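Suchbegriff eingeben
Suchen

Zwei Arme, ein Tisch: die Beschaffungsliste vor der Bestellung

Die Zelle Prelside existiert bisher nur in der Simulation. Bestellt ist nichts, das Angebot von Van Dusen läuft Ende des Monats ab. Bis dahin muss die Liste stehen, und zwar mit allen Posten, die im Angebot fehlen.
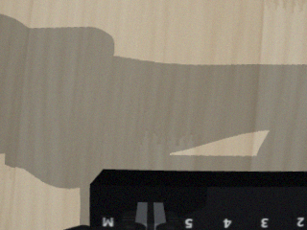
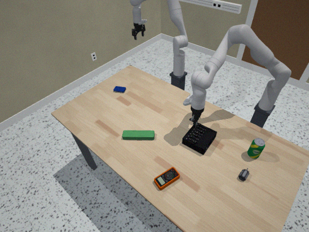
Girnow, 13. Mai 2024

Im Angebot stehen die beiden Arme, zwei Greifer mit je zwei Fingern und die Steuerungen. Damit ist der größte Betrag abgedeckt. Alles Weitere ist Kleinkram, der in der Summe erfahrungsgemäß unterschätzt wird. Ich habe die Posten nach Aufstellung, Licht, Prüfteilen und Arbeitszeit getrennt.

Aufstellung

Beide Arme sitzen im Modell auf eigenen Sockeln auf dem Boden, einer hinter dem Tisch, einer rechts daneben. Die Alternative wäre eine Montage auf der Tischplatte gewesen. Sie spart die Sockel, kostet aber Arbeitsfläche und verlangt einen deutlich steiferen Tisch. Mit getrennten Sockeln darf der Tisch ein gewöhnlicher Holztisch bleiben. Lusel nennt für ein Paar Sockel mit Ankerplatten 608 Euro netto, ohne Dübel und ohne Bohrarbeiten. Vor der Zusage ist zu klären:

- Aufbau und Dicke des Bodens an beiden Bohrstellen
- Leitungen oder Heizrohre im Estrich
- Zustimmung des Vermieters, schriftlich
- Weg der Kabel vom hinteren Sockel zur Steckdose

Der letzte Punkt ist im Modell leicht zu übersehen. Dosen an der Wand sind schnell gezeichnet, ob sie an einem gemeinsamen Stromkreis hängen, sagt die Zeichnung nicht. Ich plane für jede Steuerung eine eigene Absicherung ein.

Licht

Im ersten Bild liegt der Schatten des Arms mit harter Kante über einem großen Teil der Holzfläche, im zweiten fällt er links und hinter dem schwarzen Kasten auf den Tisch. Für die Bildverarbeitung ist eine einzelne gerichtete Lichtquelle der ungünstige Fall, und mit diesem Fall rechne ich. In die Liste kommen deshalb zwei flächige Leuchten mit Diffusor, von gegenüberliegenden Seiten. Die Leuchten waren in meiner ersten Fassung nicht enthalten. Die vorhandene Deckenleuchte bleibt als Raumlicht und geht nicht in die Rechnung ein.

Prüfteile

Die Teile auf dem simulierten Tisch sind absichtlich gemischt: ein flacher blauer Block, ein grünes Etui, der Kasten mit der gerippten Oberseite, eine Getränkedose, ein kleines zylindrisches Teil und ein orangefarbenes Multimeter. Die meisten lassen sich aus dem Bestand beschaffen. Vom Multimeter kaufe ich ein günstiges Zweitgerät, das eigene Messgerät bleibt aus dem Greifbereich. Für den Kasten wird ein Ersatz gedruckt, Material ist vorhanden. Prüfteile gehören als Verbrauchsmaterial in das Budget. Ich setze dafür 40 Euro im Monat an.

Greifer

Von den Fingern bestelle ich einen zweiten Satz gleich mit. Einzeln nachgekauft kommt jedes Mal der Versand dazu, und Van Dusen hat auf die Frage nach der Lieferzeit keine feste Angabe gemacht. Andere Fingerformen stelle ich zurück, bis Griffe an der Dose und am flachen Block am echten Aufbau gemessen sind. Die Simulation ist bei der Reibung zu freundlich, daraus leite ich keine Bestellung ab.

Arbeitszeit

Für Montage, Verkabelung und Kalibrierung beider Arme gegeneinander stehen 25 Stunden im Plan. Die Kalibrierung ist der unsichere Teil. Sie muss nach jedem Versetzen eines Sockels wiederholt werden, was ebenfalls für das Verankern spricht.

Reserve

10 Prozent auf die Gesamtsumme, gesperrt bis nach der Inbetriebnahme. Schutzzaun oder Lichtgitter sind darin nicht enthalten. Dieser Posten hängt an der Risikobeurteilung und bekommt eine eigene Zeile, vorläufig ohne Betrag.

Offen sind das Angebot für die Leuchten und die Antwort des Vermieters. Die Tabelle mit den Einzelpreisen ergänze ich, wenn beides vorliegt.

Kategorie: Werkstatt & Planung | Schlagwörter: Roboterzelle, Budget, Simulation, Prelside

Kontakt | Impressum | © 2024 | Nach oben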